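House rules for the shirt-folding cell: your questions answered
Last updated April 2021

I get asked the same things every time someone new joins the Nululano project, so I've written my answers down. I'm Zhuoran, I look after the rules for the folding cell, and yes, I do like a checklist!

Do you follow a proper standard or did you make this up?
Bit of both. The risk assessment follows the usual standards for industrial robots and for people working close to them. The rest is our own house rules, 13 of them, and most came out of somebody's bad afternoon.

How much of the cloth should the gripper take?
A narrow bit near an edge, and no more than you need. Big greedy handfuls leave creases that the next fold has to fight with. Check the wrist view before you let the arm lift anything — if you can't tell which layer is in the fingers, open up and go again.

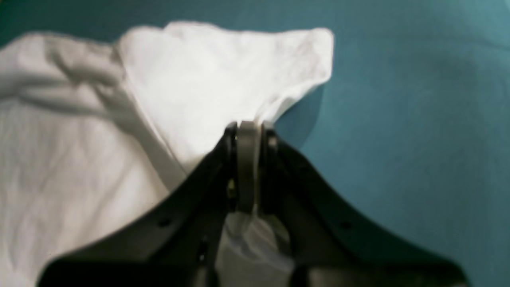 Wrist view: white cloth held at a narrow point between the fingers.

Can I straighten the shirt by hand while the arms are on?
No. Pause, wait for both arms to stop, say "hands in" out loud, then reach over. Same thing backwards when you've finished. I know it feels daft when you're on your own in there, but Chenxi Jin wrote that rule and I've come round to it completely.

How should a shirt be laid out at the start?
Sideways along the padded board, with the neckline at one end and the hem at the other. It doesn't have to be perfect, a few wrinkles are fine (we want some, really).

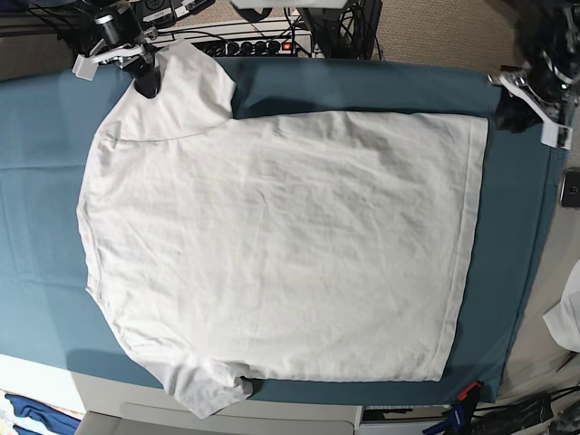

What I do mind about is both arms going for the same spot. Keep one up by the shoulder and the other on the hem corner, and leave plenty of room between them. The Torner software will warn you if the wrists get too close, but please don't treat it as your only check.

What about cables?
Keep them off the board and out of reach of both arms. Walk the run with your eyes before you switch on, power strip included. Clamps get a quick tug as well.

Do I have to log every run?
Yes, even the rubbish ones! Especially those. We do a review every 200 runs, and last October 26 of them had no notes whatsoever, so I couldn't use them.

When do I check the fingertips?
At the start of a session and after every 37 folds. Bring the fingers nearly together over bare fabric and look at the pads. They should be level with each other and facing straight across. If one looks twisted or worn, stop and swap the pair.

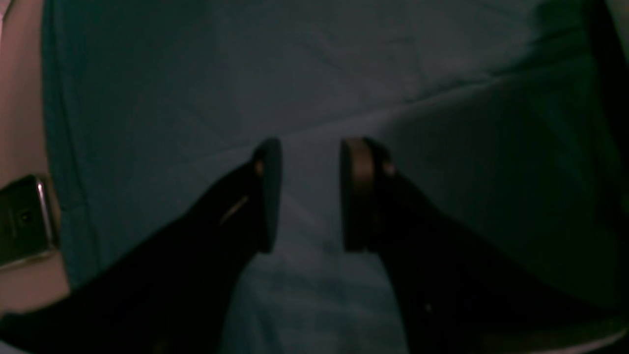
Who can change the speed limit?
Me or Chenxi, and it goes in the Culon logbook with initials next to it. If neither of us is in, the limit stays where it is until we're back.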